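Satness opens show kitchen in Kellorby

KELLORBY, Friday, November 3, 2023 — Satness, a supplier of kitchen surfaces and wall tiles, today opened its first show kitchen at 63 Flamdale Road. The kitchen is furnished for daily use, so visitors can judge how a counter looks when it is in service and has the usual things on it.

The work began in June and took almost 7 weeks. The counter has a white marble pattern with gray veins, and the wall behind it is covered with small square mosaic tiles in several greens, with darker olive-brown ones between them. The tiles belong to the Bahrami series, which the company offers in 6 color mixes. 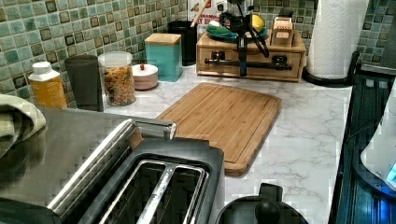
Visitors are welcome to bring their own boards, jars and small appliances and to place them on the counter before they decide. Samples can be borrowed for 7 days without payment — only a signature is asked.

The show kitchen is open from Tuesday to Saturday. A printed catalog of 56 pages is available at the entrance and is sent by mail on request.

Press contact: Satness, Showroom Office, Kellorby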